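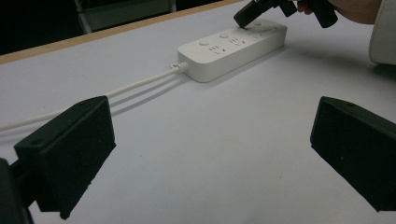 4 min read

Pre-purchase safety checklist: hand-held gripper stations
Used by the equipment planning group at Jirkholm before any order is placed. Comments follow each item. Status is Pass, Hold or Fail.

Scope
2 hand-held grippers, one table and the power for both. The robot arms are a separate budget line and have their own sheet. The task under review is power strips: approaching, touching and pressing on the strip with the gripper tips.

Section A. Table and floor

A1. Tabletop is flat, with no chips or raised screws in the work zone.
Status: Pass
Comment: The pale top is fine for the task. We had priced a replacement top from Ots and have taken it out of the request.

A2. Table edge has no splinters or sharp corners where forearms rest.
Status: Pass
Comment: Check again after the tables are moved in April.

A3. Chairs can be pushed back without catching a cable.
Status: Hold
Comment: Depends on the cable route, see B3. Do not buy new chairs to solve this.

Section B. Power strip and cable

B1. A strip used as a task object is not plugged in while anyone is working on it.
Status: Hold
Comment: The rule is written but there is no lockable outlet yet. Add one per table to the order. Until then the plug stays on the table in plain sight during work, and the person at the far side checks it before starting.

B2. Strip housing is whole and the buttons are not loose.
Status: Pass
Comment: The white multi-standard strip with the round buttons on top is the reference object. Buy 6 of the same model so that worn ones can be swapped out. Mixed models would mean redoing the task sheet.

B3. Cable leaves the table on the side away from the walkway.
Status: Hold
Comment: A white cable on a light tabletop is easy to miss when your eyes are on the gripper tip. Quote requested for clips and a floor cover. Small cost, but it should be in this order and not the next one.

B4. Strain relief at the housing is not split or pulled out.
Status: Pass
Comment: Add to the monthly check. The ribbed collar takes the load whenever the strip gets pushed sideways.

Section C. Grippers

C1. Fingers are tight in their mounts.
Status: Pass
Comment: Order spare finger sets at the same time as the grippers. Clodon ships spares separately, and the lead time is longer than for the main unit.

C2. Two people can work on the same object without the tools hitting each other.
Status: Pass
Comment: Agree who moves first. With one tool pressing on the end of the strip, the other waits clear of it. Do not budget for a third gripper at this table size.

C3. Loose sleeves are secured before starting.
Status: Hold
Comment: Long sleeves are allowed but must be fastened at the wrist. Elastic cuffs added to the consumables list, 20 pairs.

C4. Handle can be held for a full session without strain.
Status: Fail
Comment: The Hitex handle was too thick for 2 of our testers. Ask for the smaller grip before signing. If there is a charge for it, it comes out of contingency – we are not cutting the cable covers to pay for it.

Section D. Before the order goes out

D1. All Fail items closed.
Status: Open (C4)

D2. Hold items have a priced fix in the request.
Status: Open
Comment: B1 priced. B3 waiting on the quote. C3 priced. A3 closes with B3.

D3. Storage for unused strips and spare fingers.
Status: Pass
Comment: Lower shelf of the tool cabinet. Label it when the parts arrive.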